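I have spent an afternoon teaching a robot to put the bowls away, and I can report that my wrist aches and my respect for anyone who has ever worked in a canteen has gone up a good deal.

I went along to Wallness in October because a neighbour of mine had told me they were paying people to do housework. She had it slightly wrong (they're paying people to do housework very slowly, with a gripper instead of a hand) but it was close enough to get me on the bus. Wallness is a small outfit upstairs from a tile showroom on Kosumberg Road, and what they're after is a robot that can tidy a kitchen counter in an ordinary home. Not a show kitchen with one mug in it. A real one, with stuff on it!

The idea is simple enough that even I could follow it. You don't write the robot a list of instructions. You pick up a hand-held gripper, the same sort of gripper the robot will have on the end of its arm, and you do the job yourself while a camera on the tool records everything. Squeeze, lift, carry, let go. Do that enough times, in enough different kitchens, and the software starts to work out what "pick up the bowl" looks like when the bowl is big or small or sitting on a lump in the tablecloth.

Gladys Makokha runs the sessions and she gave me my training, all 12 minutes of it. "Pretend you've only got two fingers and you're a bit sleepy," was her main advice, and I've not had better from any driving instructor. She doesn't want people to be quick. If you snatch at things the recording is useless, and if you dither the robot learns to dither too. There's a sweet spot somewhere in the middle and I think I hit it on my third go, then lost it again until after tea.

They call each attempt a run. A run in my session was one bowl, picked up by the rim and put down somewhere else, and then on to the next. I managed 65 runs before I asked for a sit down. The regulars do 100 in a sitting and chat to each other the whole way through, which I found very impressive and slightly annoying.

What surprised me was how much I had to think about bowls. I have been picking up bowls for decades without giving it a moment's thought. With two pads you've suddenly got to decide where the rim is thin enough, and which way the thing will swing once it's off the table, and whether you're about to clip its neighbour on the way past. I dropped one. It bounced on the cloth and was fine, and Gladys kept the recording. She says they keep the bad ones in a separate folder, as the robot needs to see a few of those as well.

The other half of the project is done by remote control, and it belongs to a partner firm called Pavov. They have a proper arm bolted to a bench, and you drive it from a chair with a pair of handles, looking at a screen. I had ten minutes on it. It's harder than the hand-held version, I'd say, mostly because you can't feel anything – you close the handles and hope. Xiomara Haverford looks after that side and was very patient while I chased a plastic cup across the bench. She reckons the two methods go well together. The hand-held tool is cheap and can be carried into anybody's house, and the arm shows up all the things a real motor can't do as nimbly as a human wrist.

So far they've recorded in 17 homes, most of them on the Ndung'u estate, where Gladys knows half the residents from her old job at the library. Nobody is asked to clear up first. That was the bit people struggled with, she told me. Folk will let a stranger in to wave a gripper at their breakfast things, but they do want to wipe the side down before it happens, and she has to stand in the doorway and stop them.
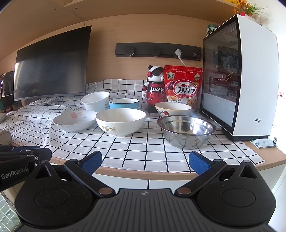
Words and picture: your roving reporter, community news desk
Filed under: Local, Technology

The bowls are a nice mixed bunch, and I got quite fond of them. The steel one is the shiny one at the front, the strawberry one would be my pick for my own cupboard, and the big white one says "Happy 2025" on it. There's a bag of Calbee granola at the back too, next to a red and white robot figurine, and I'll admit I was peckish by the halfway point. Those blue pads are what you're working with for fingers. They open and shut on the squeeze of your hand, and after an hour you start reaching for your own cup of tea as though you had a pair of them at home.

When will a robot do this by itself? I asked, obviously. Gladys wouldn't give me a date and Xiomara laughed, so I take it we'll all be doing our own washing up for a while yet. The next step is cupboards, with doors that stick, and after that cutlery, which everyone in the building seems to be dreading.

Wallness is still looking for people to do sessions, mornings and afternoons, and for homes to record in. You don't need any experience and left-handers are especially welcome, as they've hardly got any. Ask for Gladys at the top of the stairs, and wear something with loose sleeves.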